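How I get through a long power cut with one battery, a camping stove and a bit of planning

I wrote the first version of this for my sister, who had just moved to a village at the end of a very long overhead line and rang me in a panic the first time everything went off for a whole day. She passed it to her neighbours, they sent back questions, and it has grown a bit since then. I'm not an electrician. I've just lived through a lot of cuts, first in a flat on the sixth floor and now in a draughty terrace, and I've made most of the mistakes already.

Step 1: Work out what you really need to run

Get a sheet of paper and go round the house. Write down everything you'd miss in the first two hours, then everything you'd miss by the next morning. They're quite different lists! Mine started with the telly and ended with the boiler pump, the router and a phone charger.

Next to each thing, write its wattage. It's usually on a label underneath or on the plug. Anything that makes heat (kettle, toaster, hairdryer, fan heater) will have a horribly big number, and you can cross it off straight away. My router uses 10 watts, so it can run all night on very little. The kettle would flatten my battery before I'd found the teabags.

Step 2: Do the sum

Batteries are sold in watt-hours. Take the wattage of each thing, multiply by the hours you want it on, and add the lot up. Then add a quarter on top, as you lose a fair bit turning battery power into mains power.

My list came to a little under 400 watt-hours for an evening and a night, so I bought a 600 watt-hour power station, a Wedier, second-hand from a chap called Baltasar Villalobos who was upgrading to something the size of a suitcase. It has been fine. Check the other number on the box too, the one in plain watts, which tells you how much it can push out at once. If that's lower than the thing you're plugging in, it will simply switch itself off and beep at you.

Step 3: Charge it, and keep it charged

I know this sounds silly. The first winter I had mine, the power went off on a Friday night and the battery was at nine per cent, having spent the autumn in the cupboard under the stairs. Now I top it up on the first weekend of every month, and again whenever there's a storm warning or a notice of planned cuts. Keep it indoors too, somewhere dry where it won't freeze. Don't charge it under coats.

Step 4: Sort out your lights before it gets dark

Head torches are better than anything else, and I'll argue with anyone about this. You've got both hands for cooking, carrying children, finding the fuse box, whatever. We have one on a hook by each bedroom door and they never, ever get put away in a drawer.

For the room we all sit in I use a little rechargeable lantern pointed at the ceiling, which gives a much softer light than having it glare at you across the table. If you must have candles, put them in jars on something flat and don't leave them when you go upstairs.

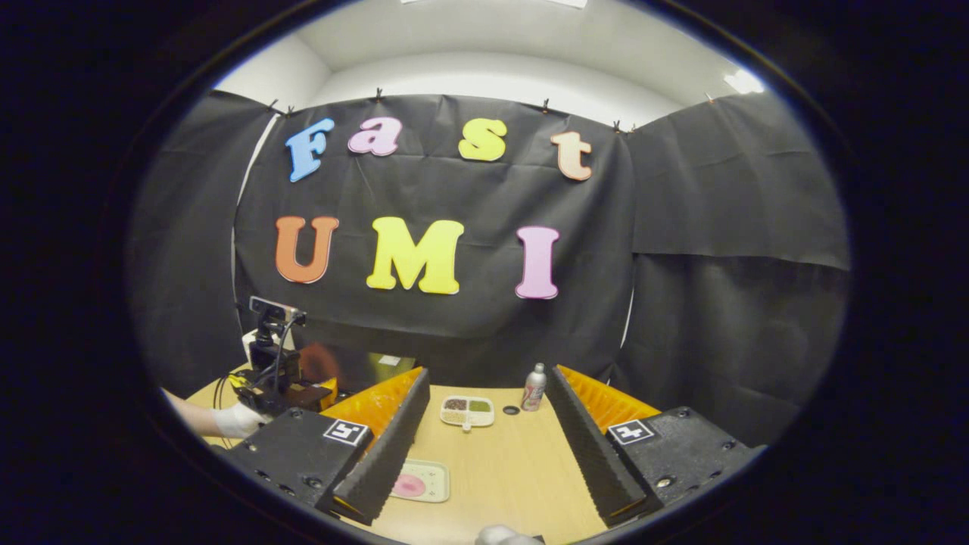 Spare batteries live in the same box as the torches, along with a printed list of phone numbers. Do print it. Your contacts are no use to you when the phone is dead, and I couldn't have told you my own mother's number until I wrote it out.

Step 5: Keep one room warm

Pick the smallest room that everyone fits into, ideally one that gets the afternoon sun, and move in. Shut the doors to the rest of the house, draw the curtains as soon as the light goes and roll a towel along the bottom of the door. It makes a surprising difference. When Ayanda Mahlangu next door had hers off for a night and a day, five of them slept in the box room and she said they ended up opening the window!

Dress for it early. Getting warm again once you're cold takes ages, so I put on the second jumper and the hat the moment the heating stops. Hot water bottles are marvellous if you've got a safe way of heating the water.

Please don't bring a barbecue indoors, or a petrol generator, or anything else meant for outside. Not in the garage with the door open either. Carbon monoxide has no smell, and a battery alarm costs less than a takeaway. I do my cooking on a camping stove on the back step, with the door shut behind me.

Step 6: Leave the fridge alone

A closed fridge will stay cold for four hours or so, and a full freezer for a couple of days if you can keep the family out of it. I fill the gaps in ours with bottles of water, leaving a bit of room at the top for the ice to swell. Put tape across the door if you live with teenagers.

Hamish Katene, who asked about medicines that need to stay cold: ring your pharmacist now, while everything's working, and ask how long yours can sit at room temperature. The answer varies a lot and I'd only be guessing.

Step 7: When it comes back on

Don't turn everything on at once. I leave one lamp switched on so I know, and I unplug the computer and the washing machine during the cut, as the power can flicker a few times before it settles. Give it ten minutes or so, then go round plugging things in one by one. Reset the boiler timer. Put the battery straight back on charge, before you do anything nice like having a shower, in case it goes off again that night.

Then look at your list from step 1 and scribble on it. Last time I added a flask, a tin opener that isn't electric, and a pack of cards with all the cards in it.

Updated 21st February with the fridge bit. If your cuts are on a timetable and you're working round slots, I'm putting together a separate page on that, and I should have it up by May.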